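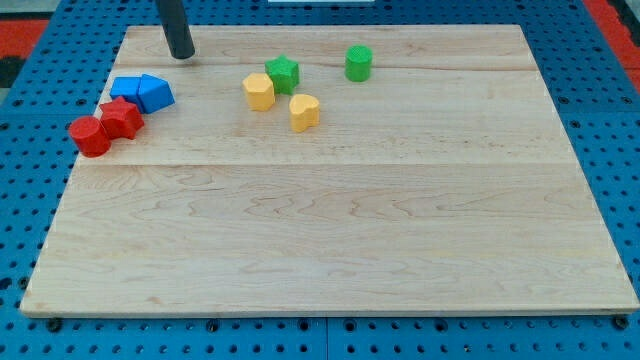 September, 9:40 am

Drorov build, notes on the dialogue pass and the second map.

Picked up from the last entry. The Hashemi intro still plays twice if the player skips the cutscene during the fade. Traced it to the quest flag being set on the last line of dialogue, so a skip never sets it. Moved the flag to the start of the scene. Ran it with skip and without skip, and the intro played once each time. Leaving the ticket open until the console build has it too.

Prisau map: the fog volume by the harbor gate was eating frame time. Dropped the draw distance to 400 and the stutter on the stairs is gone on my machine. The far cranes now pop in when you come out of the tunnel. I can live with that for the playtest but art should look at it. Do not raise the value again without checking the stairs.

Floso's backstory. The writing folder has 2 versions of her letter and they disagree. In the old one she leaves the garrison before the siege, in the new one she is there when the wall comes down. Her voice lines in the second chapter only make sense with the new one ("I counted the lamps going out"). I hooked up the new letter and moved the old one to the archive folder. The codex entry still has the old text. Needs a rewrite before the string lock.

Health values: Floso at 100, same as everyone else for now. The heavy armor variant is switched off. It was on by default in the last build, which explains the complaints about the bridge fight being too easy. Ignore any feedback on that fight from the last build.

2:15 pm

Subtitles run past the box in German on the letter screen. Tried a smaller font, hard to read from the couch. Went with 2 pages and a button prompt. The prompt shows the keyboard key even with a controller plugged in. Same bug as the shop menu, I think, so look there first.

Build went up after lunch. Save files from the previous one load, but the Prisau checkpoint puts you outside the gate with no map marker. Start a new save if you are testing that part.

Still to do: codex text, crane pop-in, controller prompt.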